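Home | Notebook | Recipes tried | Members | Log in

11/11/2020
Marmalade, second batch, kitchen bench

Well, I finally got back to the marmalade after leaving it alone since March, and I'm so glad I did! Zulema kindly lent me her big pan (the heavy one, bless her), and I went with 900 g of fruit to 2000 ml of water, the same as Darren wrote down last time. I cut the peel thinner than he likes it. He'll grumble, but I do think it sits nicer on toast.

Soaked the peel overnight with the pips tied up in muslin, then simmered it for 2 hours until I could squash a piece between my fingers. Sugar went in after that, off the heat, and I stirred until I couldn't feel any grit on the bottom of the pan.

The set took 21 minutes at a rolling boil. My first saucer test ran all over the place, the next one wrinkled up beautifully.

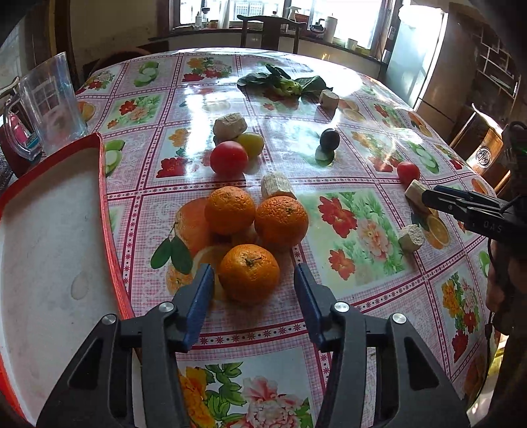
Ignacio thinks we should try a bit of lemon in the next lot, and I'm inclined to agree with him, as this one is a touch sweet for me. Jars are on the Clistow shelf with blue lids. Please leave one for Sibusiso, who has been asking after it for weeks! Still need to buy more muslin.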